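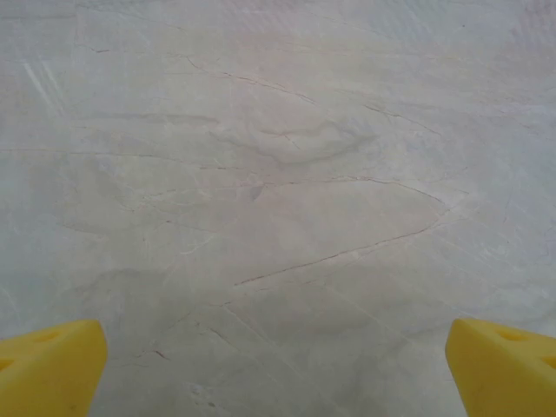

## 1. Purpose

The project measured whether the length of a mid-season break changes how many viewers return to an animated series. The series used was *Morkix*, a half-hour children's cartoon with two completed seasons on the streaming service Lodard. Season 1 ran without a break. Season 2 stopped after its ninth episode and resumed in April.

## 2. Data

Lodard does not publish viewing figures, so episode discussion threads on the fan board Baveck were used as a substitute. A thread is opened for each episode at the time of release. For each thread we recorded:

- the number of distinct accounts posting in the first 48 hours
- the number of those accounts that had also posted in the previous episode's thread
- the time of the first and last post in the window

Accounts with fewer than 2 posts in the whole season were dropped. This left 274 accounts. Threads were saved by hand on the Monday after each window closed. The board shows at most 400 posts per page, and the season 2 premiere thread ran past that limit, so its second page was saved separately and merged.

## 3. Method

The return rate for an episode is the share of accounts from the previous thread that post again. We calculated it for every episode in both seasons except the two premieres, where no previous thread exists within the season.

Hoàng wrote the script that matches account names between threads. Name changes were handled with the board's public rename log. Deleted accounts appear as "guest" and could not be matched, so they were treated as not returning. This lowers the return rate slightly in the older threads, where more accounts have since been deleted.

## 4. Results

The return rate in season 1 declined slowly and without large jumps. In season 2 it followed the same path until the break. The first episode after the break fell 30 percentage points below the episode before it. The next episode recovered part of the loss, and the finale ended close to the season 1 level.

Many of the accounts missing from the first thread after the break posted in a later one. The drop therefore reflects late viewing as well as lost viewers. The 48-hour window cannot separate the two.

## 5. Limitations

Posting is a weak stand-in for watching. The release hour also moved from 6 p.m. to 9 a.m. when season 2 resumed, and we did not correct for this. One series with one break does not support a general claim about break length, which was the original question.

## 6. Further work

Olesia Lytvynenko suggested repeating the count with a seven-day window. The saved threads for season 1 are complete enough for this. Those for season 2 would have to be collected again from the board archive.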